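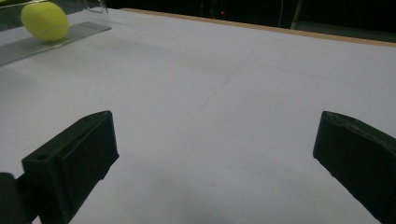
Hullico Practice Cricket Ball, box of 2

The Hullico is a training ball for junior and club players. It has the same size as a match ball but the core is softer, so a catch near the bat hurts the fingers less. The seam is sewn by hand and stays raised for 300 deliveries on a grass net. On concrete it wears faster, please consider this before ordering.

Color: red or pink
Cover: leather, two pieces
Order code: ask for Tanguy red or Tanguy pink

Clubs who order 100 balls or more receive the team price. Write to Wanda Haddad at our Rultbridge shop and tell her the color and the delivery address. Orders which arrive before Wednesday noon leave the same day.

The ball is not approved for league matches.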